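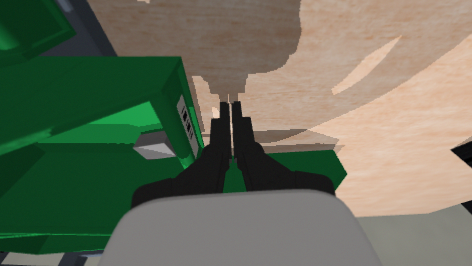 When should a workshop start budgeting for a picking arm? Before the year's equipment plan is fixed, and with money set aside for bins, racks and fitting as well as for the arm.

Dravlow, the parts supplier based in Worside, has opened a planning service for small firms that want to automate bin picking and kitting. Customers send in a bench layout and a parts list, and Dravlow builds the cell in simulation before any order is placed. Bookings are open now for work starting in April.

"Most of the budgets we are sent cover the arm and the gripper," said Gunvor Myklebust, head of planning at Dravlow. "Then the racking has to move, or the bins are the wrong depth for the fingers, and there is nothing left to pay for it."
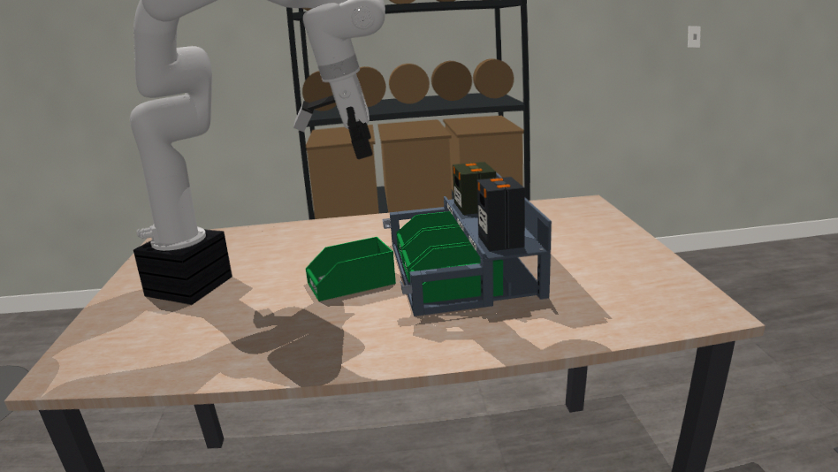

Each plan lists the equipment needed, the floor space it takes up and a spending schedule split over 2 financial years. A first plan costs £597 and is normally returned within 19 working days. The fee is taken off the bill if the customer goes on to order through Dravlow.

The service was tried out with firms in Kurnerdale, where over 128 bench layouts were checked. Neema Ondieki, who buys equipment for Amundsen, said the plan led her to put off a second arm and spend on storage first.

Plans do not include electrical work or staff training, which are quoted separately.

Press contact: Kai Wunderlich, Dravlow, Worside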